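Brilside Comics: Frequently Asked Questions

Last updated: Monday, March 4, 2024

We receive many letters from readers, and often they ask the same things. I collected the answers on one page, so you do not have to search through the old posts. If your question is missing, please write to us.

What is Brilside?

Brilside is a small comics label. We publish one main series, Lanterns of Pustia, and two shorter ones that come out when they are ready. The main series follows a group of heroes in the port city of Pustia, where each district has its own protector. The writer is Yayra Baidoo and the artist is Omar Hamdan. I am Robel Negash, and I do the lettering, the mail and this website.

Is Pustia a real city?

No. Yayra made it from pieces of several ports where she lived or worked. Readers from different countries have told us that it is surely their own city, and we like this very much.

In which order should I read the books?

Please start with Volume 1, The Salt Gate. Volume 2 continues on the same night, so it is difficult to understand alone. Volume 3 begins after a jump of several years and has a new main character, and some readers began there without trouble. The short book Quezada can be read at any moment, but it gives away one secret from Volume 2.

Who is Quezada?

Quezada is the ferry pilot who appears in the background of Volume 1 and speaks only one line. So many readers asked about her that Yayra wrote her a book of her own. She has no power in the usual sense. She remembers every route she has ever traveled, also those she traveled asleep.

Is Alletti a villain?

This is the question we receive most. In Volume 1 Alletti floods the lower market, and people lose their homes because of it. In Volume 3 we learn who asked for it. Yayra does not want to answer with yes or no, and she has asked me not to answer for her. My private opinion is that he is a coward more than a villain, but Omar does not agree with me.

Why did the costume of the Night Warden change?

In Volume 1 the Warden had a long cape with silver lines. Omar found it slow to draw, and on the small pages the lines became gray after printing. From Volume 2 the costume is dark blue and plain, with a high collar. In the story, the old cape burns in the Customs House.
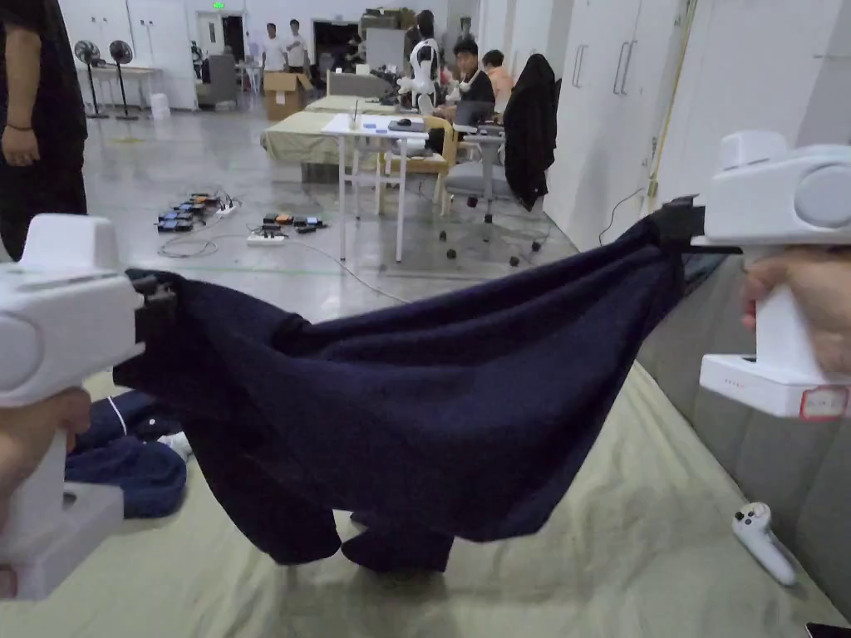
The silver cape comes back for four pages in Volume 3, in a memory of the Warden's teacher. Some readers believed this was a mistake of coloring. It was done on purpose.

How many pages does each volume have?

Volume 1 has 200 pages and Volume 2 has 237. Volume 3 is the longest, with 400 pages, and for this reason it costs more to mail. Quezada is a thin book with a soft cover.

Will there be a Volume 4?

Yes. The script is finished and Omar is drawing the second chapter. We hope to open orders in September, but please do not plan a gift around this date. We were late with Volume 2 and very late with Volume 3.

Are the books translated?

At the moment only English exists. Abena Aidoo is preparing a French edition of Volume 1. She works on it in the evenings, and the songs are giving her some difficulty, as they rhyme and must still fit in the balloons.

Are the comics suitable for children?

We recommend them from the age of twelve. There is fighting, but very little blood. Volume 3 has a funeral that some younger readers found hard. Quezada is the gentlest of the books.

Can I draw the characters or write my own stories about them?

Of course, and please send them to us! You may share your work freely online. If you want to sell prints or shirts, write to us first. Kwabena Mensah answers these requests, and he usually replies within a week.

My book arrived damaged. What should I do?

Send us a photo of the damage and the order number. We will mail a new copy, and you can keep the first one. If only the box is bent and the book is fine, we cannot replace it.

Do you sign copies?

Omar signs all copies ordered directly from our shop if you choose this option. Yayra signs only at events. Please write clearly the name you want, because Omar once signed a book to "Same as Above."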